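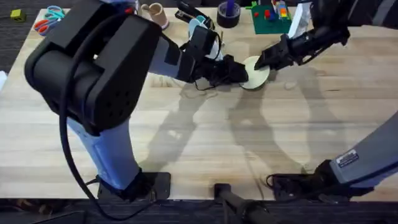 The fault Ayanda wrote in about, where one arm of a pair goes limp in the middle of a two-handed hold and the other one carries on pushing, is one we have been living with at Pudosska since July, and I'm sorry I didn't speak up sooner, when it might have saved a few of you some evenings. I kept meaning to write once I had the full answer. I still don't have the full answer, but I have most of one, and a fairly firm opinion about cables. Look at the left arm and you'll see the thick black cable that loops out of the top of the shoulder housing and hangs down alongside the blue link toward the floor. That loop is where our trouble started. With the arm reaching forward to the middle of the table, as it must whenever both grippers are on the same disc, the housing has turned a good way from its rest position, and on our setup the loop had been dressed with the arm at rest. It looked generous when we did it. It wasn't generous at full reach.

I'm pasting in Ayanda's message for anyone who joined after it went out, and then I'll go through it in order, more or less.

Ayanda Mathebula wrote:
> Hello all. Has anyone here had an arm drop out partway through a
> shared hold? We run two of the Nivine arms clamped to one bench, with
> the stock Jang power supplies. The task is simple: both grippers take
> the rim of a thin disc, lift it just clear of the table, tilt it a
> little, put it back. Most runs are fine. Then every so often the left
> arm loses torque without any warning and the right one, still
> following its plan, shoves the disc and the limp gripper sideways
> across the bench until somebody hits the stop. Last time it drove the
> dead gripper into a colleague's knuckles. Not hurt, a bit of lost
> skin, but I was not happy.
>
> The log only says 672 and then nothing from that arm. I have swapped
> the supplies left for right and the fault stayed on the left. I have
> updated the firmware. I have read the manual section on 672 and it
> says "communication lost", which I had worked out.
>
> Two questions. What do people think is dropping, the data or the
> power? And why doesn't the second arm stop when the first one does? I
> had assumed it would. Is that my setup or is it how they come?
>
> Ayanda

First of all, Ayanda, please tell your colleague from me that they have company. I got the same gripper across the back of the hand, and what stung more was that I had given the safety talk that morning.

On your first question, data or power: on ours it was power, and the data loss came along behind it. The 672 message had us chasing the data line for far too long. We changed the lead to the computer, we changed the port, we moved the whole business off the hub, we borrowed a better lead from the room next door and never gave it back (I will, I promise). None of it made any difference that lasted. What we would get is a good afternoon, and we'd all go home pleased, and then the next morning it would drop on the second lift. If you've ever had a car with a loose battery strap you'll know the mood.

Swapping the supplies was a good test and I'd have done the same. The fault staying on the left tells you the supply is fine. It doesn't tell you the path from the supply to the shoulder is fine, and that's where I would go next. In our case the plug at the housing was being tugged at an angle each time the arm reached in toward the center, and one of the contacts had loosened. At rest it made perfect contact and our meter said so, every single time, because of course we always measured with the arm at rest! It was a student who said, quite politely, why don't we measure it where it breaks. So we held the arm out by hand at the reach it uses for the disc, powered but with torque off, and wiggled the cable near the plug, and watched the voltage fall away and come back. After weeks of swapping things, the finding took less time than making the tea.

If you want to try this yourself, please do it with the other arm fully off and not just idle. I'd also take the disc out and clear the work area. We were holding a joint with one hand and a meter probe with the other, and that is not a moment when you want anything else on the bench to wake up.

What we did about it was dull. We replaced the plug and its cable. We dressed the new loop with the arm at its farthest reach, then brought it home and dealt with the slack there, which is the other way around from what we had done before. And we tied the cable down at the base, near the clamp, so that if anyone catches it with a foot the pull goes into the clamp and never gets up to the housing. We left the tie a little loose so it doesn't pinch. I'm not going to pretend the bench looks tidy. There are still coils of cable around the feet of the arms and I've stopped apologizing to visitors for them. Tidy was how we got into this – somebody (me) had pulled the loop in close because it looked untidy hanging out.

Now your second question, which I think is the one that matters more. No, it isn't just your setup. Ours did exactly the same. Each arm looks after itself. If the left one loses contact, the left one is declared lost, and the right one has no idea that anything has changed and goes on with its part of the motion. With each arm doing its own job that's perhaps fair enough. With both of them gripping one stiff disc it's a bad arrangement, because they are in effect joined, and whatever the live one does, it does to the dead one too, and to anything or anyone alongside.

There's a further wrinkle that took us a while to notice. Even before the fault, two grippers closing on a thin rigid disc will fight each other a little. One thinks the rim is here, the other thinks it's a hair over there, and both of them push to be right. You don't see it, you only hear the motors complain. So when one arm goes limp, the other isn't starting from a gentle hold, it's already leaning, and the first thing that happens is a lurch. That lurch was what got my hand. I had been reaching in to straighten the disc, thinking the arms were just holding still, and I wouldn't do it again for money.

When we went back through the recorded runs, the longest gap between the left arm dropping and the right arm being stopped was almost 17 seconds, and it was stopped by a person. I find that figure hard to like. There were people in the room the whole time, and all of us assumed the arms were doing something clever.

So we put a small watcher script between the two. It listens to both arms, and if either one fails to report in eight cycles in a row, it tells the other to freeze where it is and ease off the grip. We argued about the easing off. If you simply cut torque on the second arm as well, both of them fall, and whatever they're holding falls with them, and the links come down hard enough to pinch a finger against the table. If you freeze it stiff, then whoever is trapped stays trapped. What we settled on is that it holds its position softly, so that you can push it away with one hand, and it stays like that until somebody resets it by hand. I'm not certain that's right for everybody. With a light disc just above the table it's fine. With something heavy or hot or sharp I'd want to think again, and I'd want someone smarter than me to think with me.

Please don't take the script as a safety device, either. It runs on the same computer as everything else, and if the computer hangs then so does the script. The real stop is still the button that takes power from both arms at once, and if yours only takes power from one (ours did, if you can believe it – each supply had been given its own switch) then I'd fix that before you fix anything else in this message. The folks at Fukau sent us a wiring sketch for a shared stop and it was an easy job once the parts came. I'll ask whether they mind my passing it around. Our outlets date from 1986 and needed looking at in any case, so we had the electrician in for both and the bill was kinder than I'd feared.

A couple of odds and ends before I let you all go. We've moved the button to the front of the bench, where your hip practically finds it, after having it at the back behind the tape and the scissors and all the other little things that pile up along there. We've also made it a rule that no hands go past the bases while either arm has torque on, holding still or not. People forget, and we remind each other, and mostly nobody minds.

What I still can't explain is that we've had one more 672 since the new cable went in, on the right arm this time, and with no reach to speak of. The watcher caught it and the left arm went soft as it should, so there was no harm done, but I don't like it. It may be the same slow loosening on the other side, and I have a new plug on order for that arm too. If anyone has seen the right one go on its own, I'd be very glad to hear what it was doing at the time and how the cable was run.

Ayanda, if you do get the chance to measure yours at full reach, would you write back and say what you find, even if it's nothing? I'm happy to send the script to anyone who asks. It's short and not pretty, and you'll need to change the port names at the top.

Warm wishes from Pudosska, and mind your knuckles,
R.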